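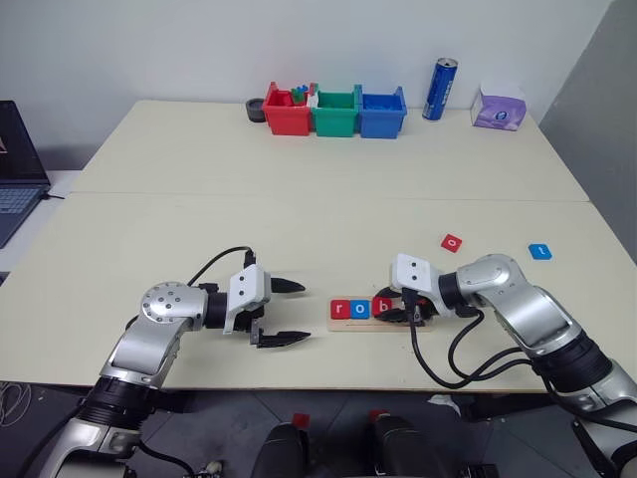 Tile holder with the first three letters of a word in place: r, o, b. Two more tiles are still on the table.

Home Products Manuals Spare tiles Contact

Pleleo Letter Tiles: Set-Up Guide
Section 2: Laying out the table and building a first word
Last updated: November

Before you start, clear enough table to reach the holder from your chair. If you push two tables together, keep the holder off the seam.

1. Stand the storage bins in a row at the back of the table. Any order will do, but keep the same order from one session to the next.

2. Choose a short word and take out only the tiles it needs. Leave the rest in the bins.

3. Lay the tiles face up, letters toward the reader. Red tiles and blue tiles can be mixed in one word.

Note: Check repeated letters now. "Robot" takes two "o" tiles, and they do not have to be the same color.

4. Set the wooden holder in front of the reader with clear space at its right end.

5. Place the first tile at the left end of the holder. Add the others from left to right, each one close against the last.

6. Lower each tile from above and let go once it rests on the holder. Sliding a tile in from the side can push the others out of line.

7. Read the word aloud, then return the tiles to their bins.

CAUTION: Small parts. Keep loose tiles away from children under 2.

CAUTION: Keep drinks at the back of the table, well away from the tiles. Wipe up spills at once and dry the holder before using it again.

Note: If a tile leans, take it off and set it down again. Pressing on it may mark the holder.

Longer words: the standard holder takes up to 8 tiles. For anything longer, use a second holder on the next line down.

Missing a letter? Write to Sverre Viklund at the Ordale parts desk. Give the letter and the tile color. Orders received by Monday noon go out the same day.

Related items
Section 1: Unpacking and sorting
Section 3: Two-reader games
Cleaning and storing wooden holders
Nekix bin labels
Gerlach table pads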